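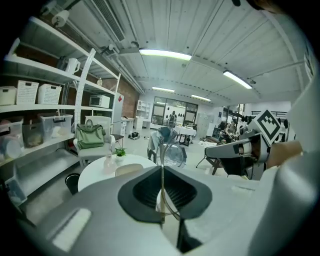
9月 見学対応メモ(ハンドヘルドグリッパ実演)

来訪はVastierのLærke EskildsenさんとYevdokiia Lytvynenkoさん。受付10時、退出は15時過ぎ。目的は把持データ収集手順の確認と、自社の部品供給工程に使えるかどうかの判断。契約の話はなし。以下、自分用と次回担当者用の記録。

準備
前日夕方に手元カメラの内部パラメータを取り直した。再投影誤差は前回とほぼ同じだったので、設定ファイルは新しい方に差し替え、古い方はoldに移動。マーカー辞書の番号が左右で入れ替わっていた件は、起動スクリプト側で修正済み。ハード側のラベルはまだ直していない。
電池は4本充電。うち1本は満充電表示になってもすぐ落ちるため、赤テープを巻いて棚の奥へ。使わないこと。

午前:単体の操作
最初に両手の持ち方と指の開閉を説明。二人とも初回は手首を大きく返しすぎて、マーカーの追跡が途切れた。相手側のグリッパの上面マーカーが寝ると検出が不安定になる。口頭で「上面を見せて」と言っても伝わりにくい。肘を体から離さずに動かしてもらったところ、途切れが減った。次回は最初からこの説明にする。
Eskildsenさんから、開閉幅はどこで測っているのかと質問。指側マーカーの間隔から換算していると回答した。閉じ切り付近の非線形についても聞かれたので、校正表をそのまま見せた。表の端の2点は測り直しが必要。自分でも前から気になっていた箇所。
Lytvynenkoさんは把持力の記録がないことを指摘。現状は幅と位置姿勢だけ。Hutsuliakの薄型センサを指先に貼る案があると説明したが、配線の取り回しが未解決なので時期は答えなかった。

午前後半:受け渡し
片手で持った部品をもう片方に渡す動作。題材はUnexの樹脂ブラケット。交代で実施し、失敗した試行も消さずに保存した。渡す側が早く開く失敗が多い。受ける側の指が閉じてから一拍置くと安定するが、その分だけ静止区間が長くなり、学習時に間引く必要がある。間引きの閾値は現在の値のままで再生を見せた。Eskildsenさんの意見では、間引かずに速度で重み付けした方が現場の動作に近いのではとのこと。試す価値はある。

午後:データ確認と再生
午前分を含めて941フレームの区間を切り出し、軌跡を画面に重ねて表示。途中に位置の飛びが1か所。時刻を追うと、二人が持ち替えた瞬間と一致する。窓側を向いたときの露出変化も疑ったが、そのときのマーカーは検出できていたので、こちらは主因ではないと判断。要再確認。
露出は自動から固定に変更し、シャッターを600分の1秒にして再収録。画は暗くなるがぶれは減った。蛍光灯の縞は再生で目視した限り気にならず。ただし夕方以降の条件では未確認。
アームでの再生は低速のみ。ブラケットの把持までは成功、受け渡しは1回目で角が当たって停止。原点をずらして2回目は通った。ずらし量はノートPCのログに残してある。条件を揃えた反復はしていないので、成功率としては扱わない。

質疑で出た点
・遮蔽時の補間方法。慣性データで補っているが、長い遮蔽は区間ごと捨てている。捨てた割合を出してほしいとの要望あり。
・手袋着用で操作できるか。未検証。引き金部の隙間が狭く、厚手は無理と思われる。
・背景が変わったときの影響。生活用品のある場所と作業台だけの場所で収録を分けるかどうか、こちらの方針がまだ決まっていない。
・Diltano形式への書き出し。変換器はあるが、開閉幅の単位がmmとmで混在する不具合が残っている。渡す前に必ず確認。

反省
説明用の配線図が旧版だった。質問されてから気づいた。共有フォルダの先頭にあるものが旧版なので、名前を変えておく。
見学者が操作している間、記録係と補助を一人で兼ねると開始時刻の書き落としが出る。今回も受け渡しの試行で抜けがあり、映像から拾い直した。次は二人で対応したい。
開始合図を声だけにすると、左右の記録開始がずれる。足踏みスイッチに戻す。

宿題
・校正表の端2点の再測定
・左右ラベルの貼り替え
・遮蔽で捨てた区間の割合を集計し、Lytvynenkoさんへ送付
・速度重み付けの比較。データは今日の受け渡し分を使用
・薄手の手袋で引き金の動作確認
・赤テープの電池を廃棄に回す

追記(18時)
位置の飛びを再解析。持ち替え時に両方のマーカーが同時に隠れており、慣性側の積分だけで繋いでいた。該当区間は除外フラグを立てた。元データは残してある。露出の件は明るい時間帯に別途収録して切り分ける。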